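About Collet

Collet is a small school in Zallstead that teaches adults to fix things around the house. We run evening and weekend courses in basic repair, and we have been doing it long enough to be suspicious of most of what gets said about our line of work, including some of what we used to say ourselves.

Our old page promised that anyone could "master home repair in a weekend." We took that down. A weekend is enough to learn how to change a washer, tighten a hinge and stop being afraid of a screwdriver. Mastery is a big word and we have met very few people who earned it, and none of them got there with us in 2 days.

How we started

The school was set up by Thibault Arnaud, who had spent years doing repairs for a housing firm in Bremeck and was tired of being called out for loose door handles. His first course was called Arnon, after the street where he rented the room. The name stuck to the beginner's course even after we moved. It has no deeper meaning, whatever the brochure from our second year may have claimed.

We have had 1,718 people through the beginner's course. We don't know how many of them still fix their own things. We sent out a survey last October and 378 replied, most of them kindly, but people who never picked up a tool again probably don't fill in surveys about tools.

What we teach with

You will not find a wall of shiny equipment here. We have looked at the 1,000-piece sets that get advertised to beginners and we remain unconvinced. A beginner needs pliers that close properly, a couple of screwdrivers that fit the screws in front of them, and a table to put them on. Handles matter more than people expect – a grip you dislike is a tool you leave in the drawer. 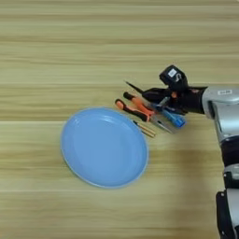 Pliers, a blue-handled screwdriver and a plate on the tabletop.

Plates turn up on our tables a lot. A plain one with a shallow rim will hold the screws from whatever you have taken apart, and it costs less than the magnetic trays we bought early on and no longer use. Bring one from home if you like.

We also make people put their tools away at the end of every class. Some students consider this a waste of the last ten minutes. We used to have a color-coded system for it, with labels, and it did not survive a single term. Now things go back in the drawer they came from, more or less.

What we don't do

We don't teach gas work or house wiring, and we don't hand out certificates. A certificate from us would not get you a job, and we would rather not print something that suggests otherwise. If you want a trade, go to a trade school.

Visiting

You can sit in on one Arnon class before paying for anything. Ask at the front desk for a place, and wear shoes with closed toes.

Page last updated March 30, 2026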